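Fondcombe Replacement Finger Pads (pair)
Fits the Arkidbridge hand-held gripper, both jaw sizes
Sold in pairs, screws not included

Hi, I'm Ximena Salinas and I run the parts side of the shop. I'm putting the bad news first on this page, so please read it before you order.

In January we had a batch of pads that came apart early. The facing peeled at the lower end, and little dark crumbs of it started turning up on people's desks. A pad should be good for 430 hours of picking. The worst ones in that batch gave up at 30! If your lot number is 237, stop using them and write to me – I'll swap them free, and you can keep the old mounts.
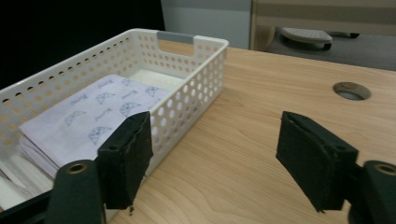

Thin paper is where a tired pad lets you down first. A worn face grabs one sheet fine and then drags the next two along with it, or it leaves fuzz on whatever you're picking. So look at the bottom tip, where the matte covering takes the most rubbing. A frayed lower end like the one on the left finger, hanging there by the stack of fruit-slice napkins, means it's time for a new pair. Check the desk under the tips for dark bits too. And change both sides together, even if the other one still looks okay (I know, I know, but mismatched pads pull crooked).

The new facing comes from Liu, our supplier in Utthorpe, and it's glued and then stitched. I ran a pair for around 400 hours on my own bench before I'd put them back on sale, and the edges held.

One safety note – switch off and unplug before you swap pads. A customer got a pinched thumb doing it live, and the jaw closes harder than you'd think.

In stock now. Lot 237 swaps ship first, then regular orders.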